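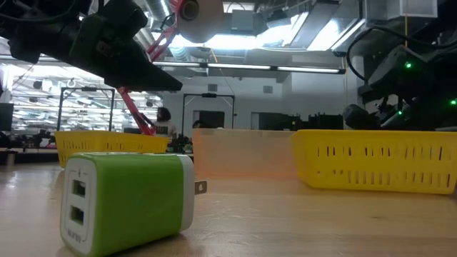 I started Evudel because I could never find a charger when I needed one. My desk drawer at my old job was a nest of cords and dried-up markers, and one afternoon I dumped the whole thing on the floor and sorted it into bins from the kitchen. That was it, I was hooked! We still work pretty much the same way: a light wood tabletop, yellow baskets with slotted sides, a peachy see-through bin in the middle, and some stray thing like a green-and-white USB charger waiting for a home. I'm Lucimara Caldeira, by the way, and I've been sorting other people's small stuff ever since that drawer.

About us > Who we are

Evudel is a team of 6 (we were two for the longest time, me and my very patient cousin). We help offices, school workrooms and the occasional overloaded kitchen get their little things under control. I mean the little things only. We don't do closets, we don't do garages, and please don't ask me about filing cabinets. Chargers, pens, cards, small boxes, all the bits that drift from desk to desk until somebody buys another one.

Our first big job was the Wibisono building over in Brelley, with 36 desks and one shared supply shelf that I still think about. We went back in June to see how they were doing and the shelf looked great, so I bought everyone donuts.

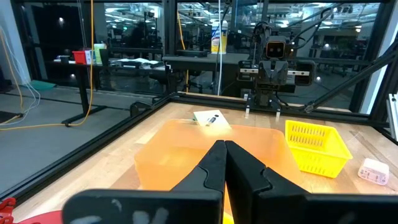 What I learned there is that people will put things away if the bin is open, bright and close by. Lids are trouble. I used to love a lidded box (I had dozens) and they all ended up with stuff piled on top. Now it's open tops all the way, and a see-through one whenever I can get it, so you can check what's inside from your chair.

We call our starter plan Rerkix, which was a typo on an invoice and it stuck. You get a visit, a set of bins and a long chat with me over coffee.
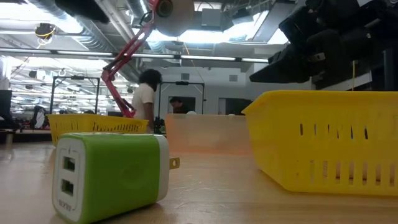 Yellow baskets, an orange bin and one USB charger.

Pricing is simple. A Rerkix visit is $200, and a full office runs $3550 with two follow-ups included. If you already own bins you like, keep them! I'm fond of yellow but I won't push it on you.

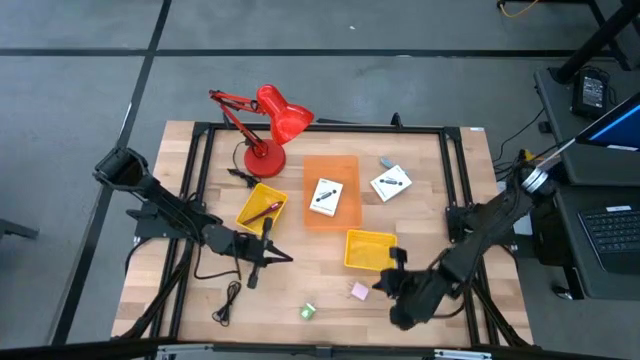

The one thing I do ask is that you leave the mess alone before we come. Everyone wants to tidy up first, and then I can't see where your pens really live. Leave the marker where it landed, leave the lamp cord where it is, and we'll go through it together. Mornings are best for me, and I answer the phone myself most days.

Last updated: November 6, 2025

This site uses cookies to remember your preferences. By continuing to browse, you agree to our use of cookies.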